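About Odel

Odel supplies prop sets and surface coverings for sorting and tidying exercises. Customers are occupational therapy departments, vocational schools and adult day programs. The company was started by Ximena Painemal and Erhan Kozan and operates from a single workshop, where sets are assembled, checked and repaired.

A standard set contains 20 household objects. An extended set contains 35. Both ship with a contents sheet, a storage tray and a felt table cover. Covers are cut to the customer's table, including rounded corners where the table has them. The standard set is priced at $299 with one cover. Additional covers are quoted by size.

Objects are selected for differences in shape, weight and stiffness. A set that contains only boxes and bottles gives the user little practice in adjusting grip, so each set must include at least one thin item, one flat item and one item that deforms under light pressure.

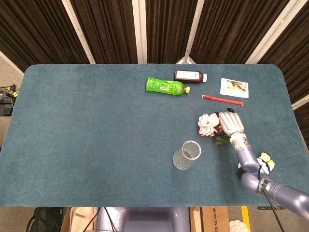 Words: Kevser Özkan, Set Assembly

The felt is teal blue. Darker covers were dropped after the first production run because brown glass was hard to pick out against them. Clear items remain the most difficult to see. An upright plastic cup shows the felt through its walls and bottom, and we keep one in the standard set for that reason.

Bottles are placed on their sides at the start of most exercises. The green plastic bottle and the small brown glass bottle are often set close together, so the user has to separate them before lifting either one. Caps stay on. Glass items are left out on request and replaced with plastic of a similar size.

The artificial roses are the item most often reordered. Pale pink and cream heads are grouped at one end, with green leaves and stems at the other, and the bouquet should be lifted by the stems just behind the flowers. Flat cards with a white border are supplied in packs of 5. They wear at the corners and should be treated as consumables. Thin red sticks are sold the same way.

Layouts

Layout sheets are written by Şengül Ağca. Each sheet gives a starting position for every object and a finished position in the tray. Most starting layouts are uneven, with the objects grouped toward one side of the table and open felt on the other. The first sheets used evenly spaced rows and were withdrawn in September.

Repairs and returns

Birsen Ertürk handles repairs. Customers may return single objects or a full tray. Covers can be cleaned with a lint roller and should not be machine washed. Please enclose the contents sheet with missing items marked.

Workshop visits are by appointment. Orders received before 2 p.m. are entered the same day.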